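Checking a simulated plate-handling scene before a measurement run

Prepared by Zewditu Admasu for users of the Stavuvow simulation environment. Last revised in July.

Purpose

This guide explains how to compare grasp approaches on a simulated laboratory plate and how to record the outcome so that another group can repeat the work. It follows the method used in the Bălan study, in which a robot arm with a two-finger gripper was asked to approach a tray holding a 96-position plate. Readers should already have Stavuvow installed and should be able to load a saved scene. No physical robot is required.

The study asked a narrow question: does the position of the wrist camera during the approach change the accuracy with which the controller estimates where the tray lies? The steps below cover the preparation of the scene, the runs themselves and the treatment of the results.

1. Load the scene and inspect the geometry

Open the tray scene and allow all parts to load before moving the arm. Confirm that the tray rests on the perforated surface and that the plate sits inside the tray walls. The grid should show eight rows of twelve positions. If any row is missing, reload the plate model and do not attempt to repair it by hand.

Check the orange tabs next. They serve as reference marks for the pose estimate, and both must be present. Set the fingers to the open position and bring them to the near side of the tray. 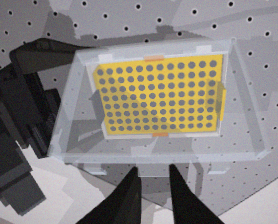

Figure 1. Simulated view of the plate in its tray, with the open gripper fingers at the near side.

Shading across the plate should be left switched on. In early trials the shadows were removed to make the grid easier to detect, and the resulting estimates did not carry over to other lighting settings. The study therefore kept them in every run.

2. Set the starting poses

Create a list of starting poses in the Drekus planner. The study used 17 poses. Each pose should keep the plate and both reference tabs within the camera view. Poses which fail this test should be deleted before the runs begin — removing them afterwards will bias the comparison.

Run each pose 200 times with a different random seed. Save the seed together with the pose number. Where a run stops early, keep the record and mark it as incomplete.

3. Check for parts that hide the grid

Some poses place parts of the model between the camera and the plate. Semi-transparent surfaces deserve particular care, as they lower the contrast of the grid without hiding it altogether. A detector may still report a full set of positions while placing several of them wrongly.

Step through the scene from each pose and note which region of the plate is least obstructed. Solid parts should be noted separately, together with the row they cover.
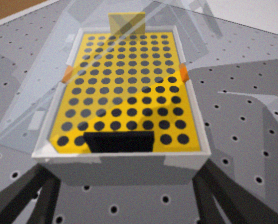
Figure 2. Simulated view with transparent surfaces over the far and left parts of the tray. A black block covers the middle four positions of the nearest row.

Where a solid part covers positions in the grid, enter those positions in the mask file. The Starkel scoring script ignores masked positions. Positions seen through a transparent surface must not be masked, as the effect of those surfaces forms part of the measurement.

4. Carry out the runs

Start the batch from the Drekus run panel and leave the display window closed. Drawing the scene on screen slows the batch and has no effect on the scores. The arm should move from the starting pose to the approach pose and then hold. The fingers are not closed at this stage, and the tray is not lifted.

After the first batch, open one saved run and confirm that the approach pose matches the value in the settings file. A difference of more than 2 millimetres usually indicates that the tray was moved after the poses were created.

5. Score and report

Run the Starkel script on the complete folder. It gives the position error for each run and the middle value for each pose. Incomplete runs are listed separately and should be reported beside the main table.

In the Bălan study, 3,203 runs were completed and scored. Poses with a clear view of both tabs gave the smallest errors. Poses in which one tab lay behind a transparent surface gave larger errors, although the plate grid itself was still found. The direction of the shadow made little difference once both tabs were in clear view.

These results apply to the simulated scene only. Users who wish to extend them to a physical arm should repeat step 2 with measured camera positions and should report the two sets of figures in separate tables.

Files to keep with each report

Scene file and settings file
Pose list, with deleted poses noted
Seed list
Mask file
Score table, including incomplete runs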